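Open afternoon at the Zovness workshop

Members got to see the two-handed robot at Zovness on 28 March 2024, working over a table piled with groceries. 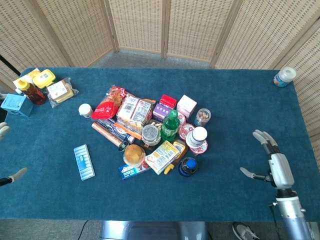 Rachid Helmy said afterward that he would have liked a longer turn near the table and less time in the hallway. Others asked for the same thing, so the next visit, in October, will run in smaller groups.

The session was led by staff from Grarari, who handle the software. They explained that boxes are the easy part. Clear plastic bags and anything that squashes give them more trouble, and a crowded table is harder than a neat one. Their item list stands at 521 products, nearly all of them from ordinary supermarkets. The log for the winter shows 2506 attempted grasps. We asked for a success rate and were told it depends a great deal on the item, with 98 percent the best figure so far, for small cartons.

The talk on the Plika hand was moved to the upstairs room and started late. Slides are available from the front desk on request.

Anyone who wants a place in October should put their name on the sheet by the coat rack. There will be 3 groups. Parking is behind the Ouazzani building, entrance on the left.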